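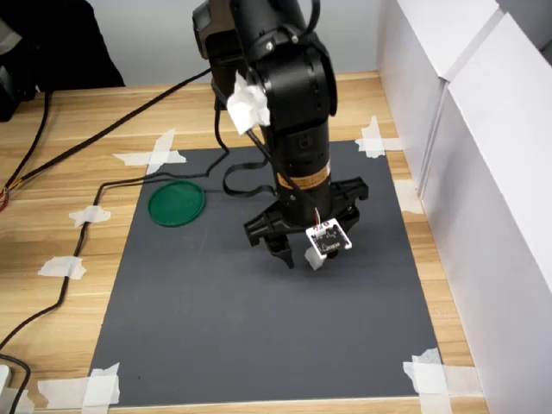

绿盖子和小白块：录示范录到第137条

机械臂日记 > 数据采集 > 桌面任务

2019年7月11日

这个系列断更了好久，上一篇还是1月写的，那会儿我还在纠结要不要自己写遥操作的程序。现在程序早写完了（很丑，但能用），我每天的工作变成了坐在桌子前面，一遍一遍教机械臂把一个小白块放到绿盖子里。对，就这么个事。我妈问我最近忙什么，我说在教机器人放东西，她说放哪儿，我说放盖子上，她就去看电视了。

任务代号叫Brasura，是Yufang Qiu起的，问她什么意思，她说没意思，就是不想再看到test_final_new2这种文件夹名字了。我完全没法反驳，那个文件夹是我建的。

目标是录够400条示范。到今天下午收工，有效的137条。离目标还远着呢，不过已经够写一篇了，趁还记得踩过哪些坑。

先说一条示范是什么样子

从手臂停在垫子上方开始，夹爪下去，夹住白块，抬起来，移到盖子上方，放低，松开，再退回去。我手上操作的是Clellulier，就是上一篇里提过的那个自己攒的遥控手柄，六个自由度加一个扳机，扳机管夹爪开合。每一帧同时记下关节角、夹爪开度和相机画面，打包存成一条。

听起来挺顺的对吧！第一天我信心满满，觉得一个下午能录一大堆，结果录了30条，回放的时候删得我心都凉了。有的是白块还没夹稳我就抬手，有的是放完以后忘了退回来就按了停止，还有好几条我在半空中停下来想事情（真的就是在发呆），模型要是学到这个，以后它也会在半空中发呆。

后来我给自己定了几条规矩：

开始录之前先把动作在脑子里走一遍，录的时候中途不停。
夹歪了就整条作废，别想着补救。补救的动作另外单独录一批。
夹爪松开以后，必须退到离盖子远一点的地方才能按停止。
每录完一组就回放，别攒到晚上。攒到晚上我是不会看的。

第二条我和Yufang吵过一架。她的意思是补救动作很宝贵，模型一旦跑偏，没见过补救就彻底懵了。我的意思是两种混在一起，成功的样子就不干净。最后折中，分两个目录，训练的时候再调比例。目前补救那边有40条，先放着。

怎样才算成功 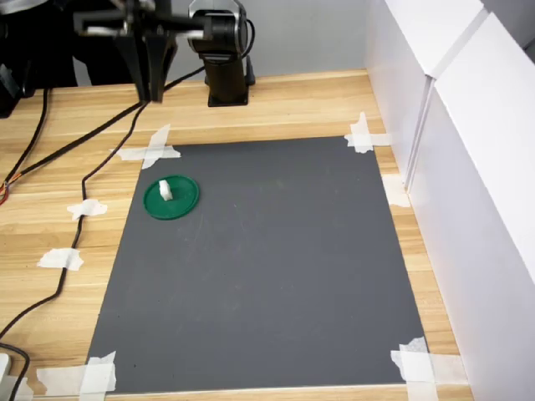

白块立在盖子上，夹爪已经离开，这样的结尾我标“成功”。

标注规则改过好几版。最早我只写了一句“白块在盖子里”，然后就碰到各种说不清的情况：白块搭在盖子的边沿上算不算？倒下来了算不算？夹爪还挨着它的时候算不算？现在的版本是，白块整个在边沿以内，夹爪和它分开，才算。立着还是躺着都行，偏一点也没关系，我没要求正中间。Yufang倒是想要正中间，我说姐，咱们先让它会放，再让它放得好看。

还有一个我一开始没想到的事：结尾的画面要够干净，自动检查的小脚本才好用。脚本就看最后一帧，在盖子的绿色区域里面找有没有一块白的。绿盖子在深灰垫子上特别显眼，这一点帮了大忙。白块就麻烦，因为垫子四个角贴的也是白胶带，我第一版脚本没有限定范围，兴高采烈地告诉我每一条都成功了……当时我真的高兴了好几分钟。

垫子、胶带和线

垫子一定要贴死。四个角都贴，别偷懒。我们有一回没贴牢，垫子一点点往外挪，等发现的时候前后两批数据里的坐标已经对不上了，那批我只好单独打了标签。桌子左边的线也用胶带压住了几处，省得手臂动起来把线拖到垫子中间去。右边立的白隔板我很喜欢，背景一下子就简单了，过来过去的人影少了很多。

位置方面，盖子我目前一直放在垫子偏左，挪动的幅度不大；白块的起点是随机的，Shao会吐一个格子编号给我，我照着摆。Shao是我写的小程序，就几十行，名字取自勺子的勺，因为最早是给舀东西的任务用的。为什么要程序来选格子？人自己“随便放”一点都不随便，我翻了第一天的数据，白块几乎全被我摆在顺手的那一小片里，丢人。

下一步准备让盖子也跑远一点，右边也去去。估计到时候又有一批要重录，先不想了。
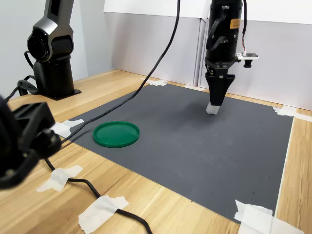 手腕相机到底有没有用

有用，我投赞成票。一开始只有外面的视角，夹爪下到贴近垫子那一段，手臂自己经常把要紧的地方挡住，指尖和白块之间差多少根本看不出来。腕上加了小相机板以后，这一段终于有东西可看了。代价就是多出来一小束细线，红的白的黑的，顺着手臂往上走，每次手腕转得大一点我都捏把汗。所以现在我又多了一条规矩：录的时候手腕尽量别拧来拧去，夹爪保持朝下，反正这个任务也用不着花式动作。

指尖上那层白色的垫也顺便说一句。夹白块的时候，从腕部画面看，白的碰白的，边界糊成一团。我想过换深色的指尖垫，可是换了之后前面137条的外观就和后面不一样了。纠结了一晚上，决定先不换，录满再说。有经验的朋友请在评论里骂醒我。

两个视角的时间对齐也折腾了我一阵。外面的相机和腕上的相机各跑各的时钟，我本来以为差那么一点点无所谓，结果画面一拼，外面的夹爪都合上了，腕上还张着。现在统一走Andach（我们那台采集主机，风扇声音大得像要起飞）的时间戳，每一帧到了就盖章，对不上的直接扔。扔得不多，我能接受。

第一次试训

忍不住，就拿手头这些先训了一版，纯行为克隆，什么花样都没加。结果嘛，它会往白块那边走，姿态还挺像我，连我下降之前习惯性地顿一下都学去了，看着自己的坏习惯被一台机器重演真的很诡异。夹的那一下成功率很一般，经常差那么一丁点就合爪，合了个空，然后它若无其事地把空气运到盖子上方，郑重地放下。Yufang笑得不行，要我把那段录屏发给她当表情包。

我猜是靠近白块那一段的数据太少，动作又太快，一晃就过去了。明天开始下降的时候我放慢一点，再把补救的那一批掺进去试试看。如果有改善，下一篇就放曲线；要是没有，下一篇就写我怎么重录的。

手有点酸，先这样，去吃饭了。

评论

半糖乌龙：脚本把胶带认成白块那里笑出声，我们组干过一模一样的事，我们是把桌角的标签纸认成目标。

老周修电机：指尖垫建议现在就换。录满400再发现要换，你会更舍不得。

博主 回复 老周修电机：……你说得对，但是我的手不同意。

kiki_在搬砖：请问不同起点的格子，你每个格子录几条啊？还是全随机？

博主 回复 kiki_在搬砖：全随机，不过录得少的格子Shao会多给一点权重。代码太丑了，等我收拾一下再放出来。

Yufang Qiu：录屏还没发给我。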